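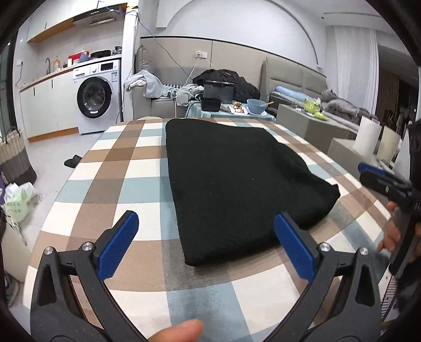 Figure 1. Black fabric, folded, on a checkered tablecloth.

Color Loss in Black Clothing Under Home Washing Conditions
Khrystyna Onyshchenko, Ebbe Sundqvist and Yaa Baidoo
Supervisor: Selorm Korletey

1. Background

Black is one of the most common colors in everyday clothing and one of the first to look old. People describe the change as fading, but two different things can happen. Dye can leave the fiber and go into the wash water, or the surface can get rough so that it scatters more light and looks gray even though most of the dye is still there. We wanted to find out which of these matters more for cheap black cotton, and whether water temperature or detergent has the larger effect.

We picked the topic after a survey we ran in August. We received 229 answers. The most common complaint about black clothes was that they turned gray or brownish, ahead of shrinking and loss of shape. Many people said they wash everything in cold water for this reason, but few could say where they had learned it.

2. Materials

All test pieces were cut from one bolt of black cotton jersey bought from Fedska. Using a single bolt meant that differences between dye lots could not affect the results. The edges were overlocked with polyester thread, which takes up very little of the dye used on cotton and let us check for staining from loose dye.

We used 2 detergents, a standard powder and a liquid sold for dark colors, both from Ladivov. The powder contains an oxygen bleach. The liquid does not.

3. Method

Pieces were washed cold, warm or hot, with each of the detergents and also with plain water. Every combination was repeated 3 times. Pieces were dried flat indoors away from the window, as sunlight would have added a second cause of fading. Ebuka Omoregie let us use the washing machine in the Amoah building, which has a fixed program for each temperature.

Lightness was read with a handheld color meter on a white backing tile. We took readings at the center and near each corner and used the mean. In total we recorded 1251 readings, including the calibration checks at the start of each session. Surface roughness was judged by eye against a set of printed reference cards.

4. Results

Hot water with powder gave the largest change in lightness. Warm water with powder came next. With the liquid detergent the difference between cold and warm was too small to separate from the spread in the readings. Plain water at the hot setting still removed some dye, and the rinse water was visibly gray after the first wash.

Most of the dye loss happened early. After the first few washes the rinse water ran clear, but the pieces kept getting lighter. The roughness scores rose over the same period, which suggests that surface wear explains much of the later change.

5. Sources of error

The roughness scores depend on the person judging. Ebbe scored slightly higher than Yaa on the same pieces, so we averaged the two. Lint was also a problem. We used a lint roller before each reading, but it may have lifted some loose fibers and made the surface look darker than it would in normal use.

The machine was never full. A full load rubs more, and we would expect more wear.

6. Further work

We would like to repeat the test with pieces turned face down inside a cotton bag, to see how much of the wear comes from rubbing. Werkumer has offered us polyester and viscose samples for a second round.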